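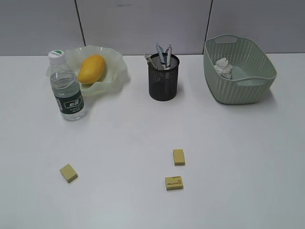 Figure 6. Start layout for the fruit and desk set, fixed camera view.

Section 4. Recording Your First Examples

Now for the fun part! Your Cerkari arm is mounted, both cameras are on, and it's time to show it what you'd like it to learn. Each example is one complete try at a task, driven by you from the hand controller, and the recorder saves both camera views along with the arm's motion.

Before you start
The set in Figure 6 is a great first table: a water bottle, a mango in a wavy green bowl, a mesh pen holder, a sage-green basket and three small erasers. Your own items don't have to match. Pick a mix of shapes and leave some open table in front.

4.1 Set the table
1. Wipe the tabletop.
2. Put the taller things toward the back and small things like erasers up front.
3. Park the arm so the fixed camera has a clear view of the table.
4. Press MARK to save the start layout.

Note: Shift the items a little between examples. A slightly different table every time teaches the arm far more than the same one over and over.

4.2 Record a pick
1. Type the task in plain words, such as "take the mango out of the bowl." Use the same wording for every example of that task.
2. Press RECORD and wait for the second beep.
3. Bring the open fingers down on either side of the fruit.
4. Close slowly until both fingers touch, then pause for 2 seconds.
5. Lift, move to the target spot, lower and open.
6. Press STOP, then KEEP or TOSS.

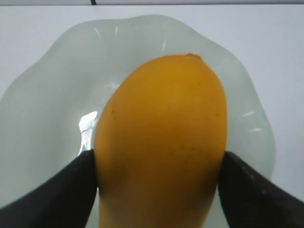
Figure 7. Wrist camera view with a finger on each side of the mango.

Check the wrist view while you close. You want contact at about the same height on both sides, as in Figure 7. Shiny bowls throw bright spots into this view, and that's fine; leave them in.

CAUTION: Keep hands off the table from the second beep until you press STOP.

CAUTION: Set grip force to LOW for ripe fruit. A squashed mango is slippery and very hard to get out of the finger joints.

4.3 How many?
Aim for 23 good examples of each task before your first training run. You'll be surprised how quickly they add up! Raed Saliba and Denise Parsons at our Ellarport workshop have kept 1,847 so far, and their early ones were as wobbly as anyone's.

Note: A wobbly example that finishes the task is a KEEP. A dropped item is a TOSS, unless you pick it up again and finish in the same recording. In that case, add the tag "recovery."

To review what you've kept, go to Section 5.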